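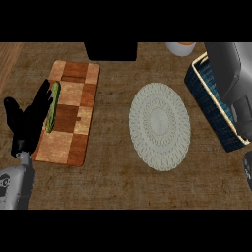 Udier Board Butter, 15 oz tin

I started making this stuff because I got tired of paying for little bottles of oil that did half a job. My cutting boards looked great for a week and then went gray and thirsty again, and my kitchen table wasn't doing much better. So I bought a slab of beeswax, ruined a perfectly good saucepan, and a few winters later there's a workshop behind my house in Florkport with my label on the shelf.

Board Butter is a soft paste made from mineral oil, beeswax and a little carnauba wax. That's the whole list – 3 ingredients. I don't add scent. I tried orange oil for a while and some people loved it, but I got one too many emails about onions that tasted like furniture polish (fair enough!), so it went.

What it's good for

Cutting boards, wooden spoons, salad bowls, rolling pins, knife handles, butcher block counters. I use it on my bread box too. End grain boards drink up a lot more than edge grain ones, so if yours is the chunky checkered kind made of little blocks glued together, plan on a heavier first coat and probably a second one the next day.

I wouldn't use it on anything with a hard varnish. It just sits there and gets sticky, and then you write to me and I have to tell you to wipe it off with a dry rag. Floors are a firm no. I really mean that one – it's slippery.

How I put it on

Wash the board with warm water and a little dish soap, then stand it on its edge and leave it overnight. Please don't rush this part. If there's still water in the wood you're sealing it in, and I've split a nice maple board that way myself.

Next day, scoop out a lump the size of a walnut and rub it in with an old T-shirt. Do both faces, then the sides, then any grooves or handle cutouts (a cotton swab gets into the tight spots). Leave it for a few hours, longer if you can stand it, and buff off whatever's left on top. The rag should come away nearly clean by the end.

If the tin has been in a cold garage, set it in a bowl of warm water first. It softens right up. Keep it away from the stove, please.

How often? I do mine when water stops beading on it. In my house that's once a month for the board I use every day, and maybe twice a year for the big one that only comes out for the holidays. Brand-new boards want more. Give them a coat a week for the first month and they'll settle down.

Sizes and shipping

The regular tin is 15 oz and it lasts me the better part of a year. The Sarkar size is the small travel tin, named after the street I grew up on, and it's a nice one to tuck in with a board if you're giving somebody a wedding present. Both come in the same plain silver tin with a screw lid. The old press-on lids popped open in hot mail trucks and I'm very glad to be done with them.

I pour every batch myself and ship out of Florkport. Orders in before noon usually go out the same afternoon. If you're over in Skandton you can skip shipping and pick up at the hardware store on the square, they keep both sizes by the paint counter.

In September I passed 4,000 tins poured, which I celebrated by cleaning wax off the ceiling.

A few things people ask me

Is it okay for people with nut allergies? There are no nut oils in it, and I've never had any in the shop. Walnut oil is lovely, I just didn't want to worry about it.

Is it vegan? No, there's beeswax in it. I've been fooling around with a version made from candelilla wax, but it's still too brittle and I won't sell it until it spreads the way I want.

Why did mine turn grainy? It got hot and then cooled slowly. Melt it in a warm water bath, give it a stir, then stick it in the fridge to set up fast. Works as good as new.

Will it take out knife marks? It makes them look softer, but they're still there. For deep ones you'll want sandpaper first, and then a couple of fresh coats.

Item number: 61
Net weight: 15 oz
Store at room temperature with the lid on.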